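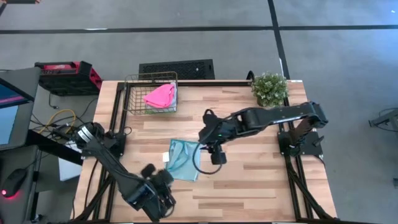
A Fetness reader objects that folding is the easy part of laundry, and that getting a sleeve right side out is where machines quit.

September — by the Fetness bench desk
Home | Reviews | Tools | Contact

The Wedum two-arm kit costs $3000. Flat cloth is within reach: it squared a thin towel in 49 seconds. Knits slip, and setup took 2 evenings. Good bench tool, poor housekeeper.

Comments
Seser: Does it do socks?
Liyanage: Mine pairs them if they're laid flat. I still do the laying flat.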